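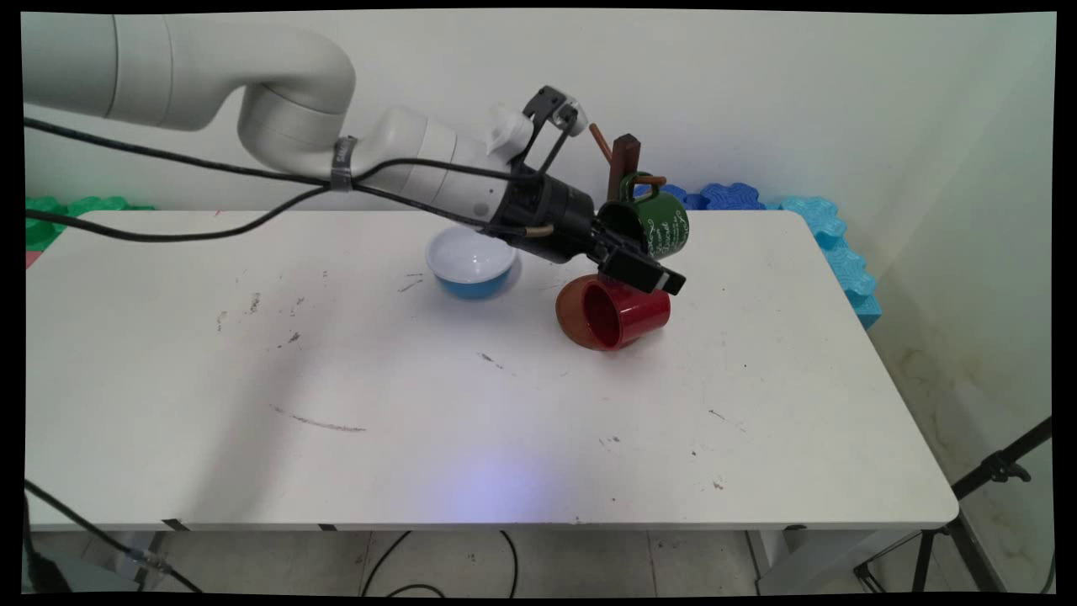

Jakidar Mugs and Bowls: read me first

Hi! I'm Nayeli, and I look after this folder. It's a collection of pictures of ordinary kitchen crockery sitting on a white table, mostly mugs, mostly in the middle of getting hung up or put away. I started it because I wanted to see how much one small table can change when you only ever move a mug or two (a lot, as I've learned!).

What's in it

There are 538 pictures in the folder. 69 of them have a bowl as well as mugs, and those are my favorites, so they get their own list in bowls.txt. Everything else is in pictures.txt, one line per picture, with the mug colors first and then where each mug is.

The regulars

Green mug. Dark green with white lettering on the side, the kind that looks handwritten. It's usually on the tree, hanging by its handle.

Red mug. Glossy, very bright, and a darker red on the inside. I write "side" in the list when it's lying down and "up" when it's standing.

Blue bowl. Round, pale inside and brighter blue outside. Wenceslao keeps calling it the soup bowl, so if you find "soup" in the older lines, that's the same one.

Mug tree. Wooden, dark brown post, pegs that angle out. If a mug is on it I write "tree" and leave it at that. I tried naming the pegs for a while and got them mixed up constantly, so I dropped it.

About the table

Yes, it's scuffed! There are gray streaks and little dark specks all over the top, and I've left them alone in every picture. Please don't label them as crumbs. Zdislava did that for 40 lines before we talked, and I'm still finding the odd one.

Known problems

Red against its own inside is hard to outline when the mug is on its side, so be patient with the rim. The lettering on the green mug isn't typed out anywhere in the lists, and I'd like to fix that in August if I get a free weekend.

Using it

Take whatever you want for class, hobby stuff, or drawing practice. If you spot a wrong color or a mug I've put on the tree when it's on the table, send me the line number and I'll change it.

Last edited 23 June 2025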